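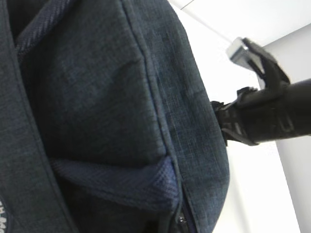
*A gripper next to the curved side of the bag.*

# How a Robot Learns to Open a Lunch Bag

Edden Robot Club, Jun 6, 2021

Opening a lunch bag takes you a second or two. You grab the zipper, pull, reach in and take out what you want. You can do it while you talk to a friend.

For a robot, the same job is hard. Our club spent most of the school year on it. We are getting ready for the Clikgate Robot Day in November, where each club shows one everyday job done by a robot. Ours is called Majimbun, and its job is the lunch bag.

## Why soft things are hard

Robots are good with things that keep their shape. A wooden block is the same block every time you look at it. If you tell a robot where the block is and how wide to open its gripper, it can pick the block up again and again.

Cloth is different. When you push on a bag, it dents. When you lift one corner, the rest droops. Set it down and it lands in a new shape, with wrinkles in new places. A program that says "move here, then close" might work once and then miss, because the top of the bag has moved over by the width of a finger.

Try it yourself. Put an empty bag on a table, close your eyes, and have someone push the bag a little. Now try to find the zipper using only two fingers. You will probably poke the side of the bag first. Majimbun did that a lot.

## Arms and grippers

Majimbun has two arms. At the end of each arm is a gripper, which is the part that works like a hand. It has fingers that close toward each other, the way your thumb and pointer finger do when you pinch something.

Inside the arm are motors. A motor at each joint turns that joint, and the computer tells every motor how far to turn. To move the gripper in a straight line, several motors have to turn together, each by a different amount. The computer does that math. The people in the club decide where the gripper should go.

There are also small cameras near the grippers, so the computer gets a close look at whatever the fingers are near. Another camera stays in one place and looks at the whole table. The close cameras are good for small things like a zipper. The far one is good for knowing where both arms are, so they don't bump.

## One arm holds, one arm pulls

Think about how you open a zipper on a bag. One hand holds the bag still. The other hand pulls. If you pull without holding, the whole bag slides along with your hand and the zipper stays shut.

We tried it with one arm first. The bag slid across the table and fell off the end. After that we wrote the job down as steps for two arms:

1. The left gripper finds the top edge of the bag.
2. The left gripper closes on the cloth.
3. The right gripper takes the ring on the zipper pull.
4. The left arm stays where it is.
5. The right arm moves along the zipper.

The ring matters more than you might think. A zipper pull is small and flat, and it likes to lie down against the cloth where fingers can't get under it. A key ring is bigger and sticks out. People who have trouble gripping small things sometimes put rings on their zippers too, on coats and backpacks.

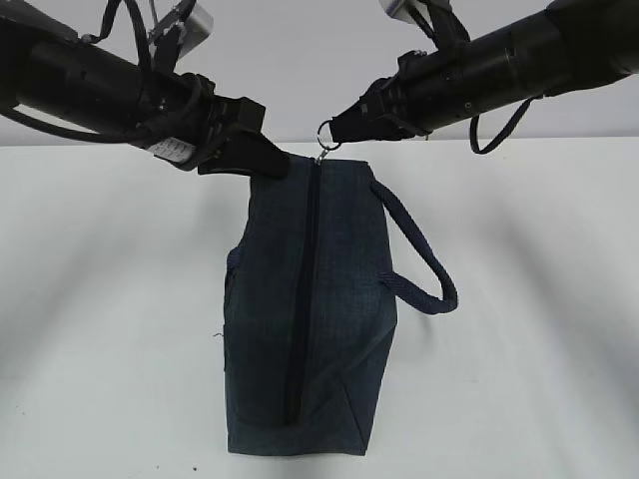 ## Showing the robot what to do

There are two ways to teach a robot a job like this one.

The first way is to write rules. "If the zipper is on the left, turn the wrist left." Rules are fine for simple jobs. With a floppy bag you need a rule for every wrinkle, and you run out of patience before you run out of wrinkles.

The second way is to show it. A person moves the arms through the job by remote control, and the computer saves everything: what the cameras saw, how each joint turned, and when the grippers opened and closed. One run like that is called a demonstration. We saved 88 of them. The computer then looks for patterns, such as "when the ring looks like this, the gripper goes there."

This is called learning from demonstration. It is a little like learning to tie your shoes by watching someone. You don't remember every twitch of their fingers. You get the idea, and then you practice.

All 17 members of the club took turns driving. That helped, since people don't all do a job the same way. Some of us went slow and some of us went fast, and a few of us liked to start from the other side. A robot that has only seen one style can get stuck when something looks new.

## Practice, mistakes, and the notebook

A demonstration where something goes wrong can still be useful. Say the gripper slips off the ring and the driver goes back to get it. Now the computer has seen how to fix a slip. We kept those runs and marked them in the notebook with an S.

We threw out runs where the driver gave up, or where somebody leaned on the table – that shakes the camera.

Here is what goes in the notebook for each run:

- who was driving
- where the bag started
- whether the zipper was open or closed at the start
- what happened at the end

It is boring to write all this down. We stopped doing it for a while in the winter and then could not figure out why one set of runs was so bad. The bag had been turned backward. Now we write it down.

## Reaching inside

Opening the bag is the first half. The second half is reaching in.

Our bag has a shiny silver lining. Linings like that help keep food cold, but they are tricky for cameras. Shiny stuff bounces light around and makes bright spots, and the bright spots move when the arm moves. The computer can mistake a bright spot for part of an object. Smooth plastic has the same problem, because light makes a white patch on it and hides the edges.

The cloth gets in the way as well. It can bend into the opening and cover what you want to reach.

Then there is the squeeze. Too soft, and the thing slides out of the fingers. Too hard, and it can crack, or pop out like a wet bar of soap. We start with a gentle squeeze and add a little at a time. 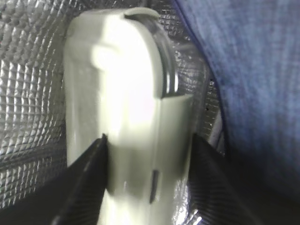
**Does the robot know what lunch is?**

The robot has no idea what lunch is. It matches what its cameras see to movements it has learned, and it doesn't get hungry or care what is in the bag.

**Could it open a different bag?**

Maybe, if the bag is a lot like ours. A bag with buttons or a drawstring would need new demonstrations.

**Is it safe to stand near it?**

We stay behind the tape line when the arms are on. One person always sits by the stop button and does nothing else. If you visit us, please stay behind the line too.

## Words to know

**Gripper:** the part at the end of a robot arm that holds things.

**Joint:** a place where an arm can bend or turn. Your elbow is a joint.

**Demonstration:** one saved run of a person doing the job with the robot.

**Lining:** the layer on the inside of a bag.

## What we are working on next

We want Majimbun to close the bag again. Closing is harder, because the two sides of the zipper have to stay close together while the pull comes back. After that, the club from Skesow will bring a bag we have never used, and we will see how the robot does with it.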